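Workshop notebook - damp logging, Stoltomville store
Saturday, June 9, 2018

Carried on with the humidity loggers for the archive store. Four units built so far, two of them trusted. The other two read high against the salt jar and I want to know why before anything goes up on a shelf.

Reminder of the method, as I had to look it up again. Table salt, enough water to make a thick slush, no free liquid on top. Sealed jar, sensor hung above the slush on a thread, lid taped. Air over the slush should settle at 75 per cent at room temperature. Leave it overnight at least. I took the first readings too early last time and threw away a sensor that was probably fine.

Readings after the overnight soak:

Unit A: 75.4
Unit B: 74.8
Unit C: 79.1
Unit D: 78.6

A and B are within what the sensor maker claims. C and D are from the second batch, bought through Gomach, and both are off in the same direction by nearly the same amount. That looks like a batch offset or something I did to both, such as flux residue near the sensor opening. I did wash those two boards and did not wash the first pair, so solvent vapour is also possible. The data sheet warns about it and gives a baking procedure.

Small parts are now sorted by value in divided boxes so that the pull-up resistors stop migrating. Two of the earlier faults were wrong values fitted, both my own work.
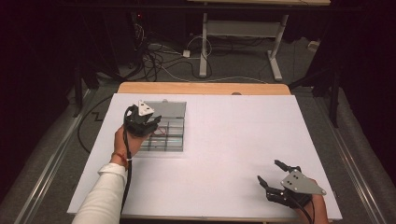

Baking C and D

Low oven, door ajar, thermometer next to the boards. Batteries out first. Held for 12 hours, then left in the room with a damp cloth under a bowl to take up moisture again. The second stage matters, as a sensor straight out of the oven reads low for a day or so and can fool you into thinking the bake has overcorrected.

After baking and a second night in the salt jar, C came down to 76.2 and D to 75.9. Good enough to use with a fixed correction. I have written the correction into the settings file and on a paper label inside each lid. Olumide Olaniyan asked for it to be applied in the spreadsheet instead, so that the raw numbers stay raw. He is right in principle, but the last spreadsheet was copied three times and each copy had a different correction in it. Left as is for now.

Battery life

Measured the current properly this time, with the shunt board and not the multimeter, which drops enough voltage to reset the processor on wake. Sleep current on unit A is 15 microamps. Unit B draws 115, which is far too much. Removed the power light and it made no difference. Lifted the regulator and fed the board directly, and the extra current went away, so the regulator is at fault. Ogunleye stock the low-leakage type in the same package. Ordered enough for all four, plus spares.

Logging interval stays at 15 minutes. At that rate the memory fills after 1,415 records, a little under 15 days, so somebody has to visit every fortnight. I would like to store only changes above half a per cent, which on the December data would have cut the record count to 805. Not done yet. The clock drift needs sorting first or the gaps cannot be trusted.

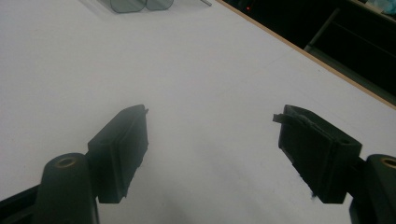
White work surface, dark green finger pads either side.

Clock drift: B loses four seconds a day, A gains one. Both crystals are the same part, but the load capacitors on B are the larger value. Swap when the regulator goes in - one job, one time with the iron.

Case vents

The Staltberg cases have no openings, and with the lid shut the air inside lags the room badly. Drilled a row of holes low on the front and another row high on the back. Before drilling, the logger took about two hours to follow a step from the salt jar to room air. With holes it takes under twenty minutes. Covered the holes on the inside with a scrap of breathable membrane to keep dust out, and the delay went up only slightly. Do not use the self-adhesive sort. The glue gives off something the sensor dislikes.
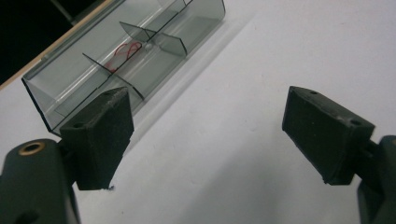 The remaining question is where the loggers go. The store has one outside wall, facing north, and the mould was on the bottom shelf against it. A logger in the middle of the room will report that all is well. I want one on that bottom shelf behind the boxes, one at head height on the same wall, one by the door and one in the corridor as a reference. C and D can take the door and the corridor, where an error of half a per cent matters less.

To do:
- fit regulators, all four
- swap load capacitors on B
- recheck A and B in the salt jar once reassembled
- second jar with magnesium chloride, for a low point at 33 per cent
- ask Olumide for the shelf plan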